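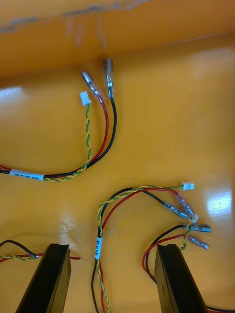
Parts Bench Check – Bins, Harnesses and Tray
Checked by: Unnur Eskildsen, Singate workshop, April

1. Bins clean and sound – OK, with a note
The scuffs are only cosmetic and I'm happy to leave them. Please do run a finger along the rims, though, and if you find a crack, set the bin aside and tell me. I won't be cross!

2. Harnesses laid flat, terminals sleeved – OK
The clear sleeves on the red wires are the ones I always fuss over, and I'm afraid I'll go on fussing. Anything with a bare or bent end goes in the reject box, please.
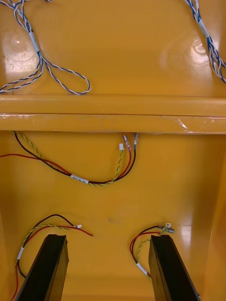 The same goes for the labels, which should stay wrapped where they are so the next person can read them without unrolling half the bundle.

3. Blue and white pairs kept apart from the power leads – OK
Lovely to see this one sticking after all my reminders.

4. Table and tray – OK, one follow-up
Wipe down before 6, please, and keep drinks on the Pellegrini shelf by the door.
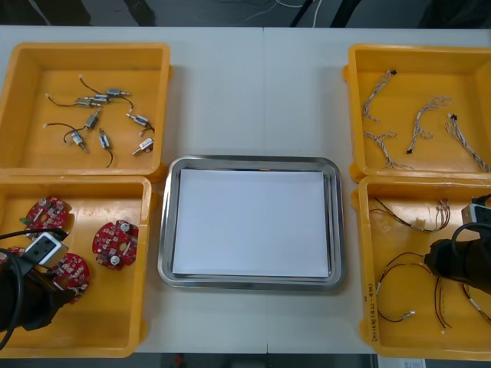
Loose small parts are my last worry, and the one I go on about most. The motors still share one bin with their leads every which way – easy to snag when you lift one out. The round red boards shouldn't be stacked or leaned on each other either. Dividers are on order from Ilitz.

Next check: May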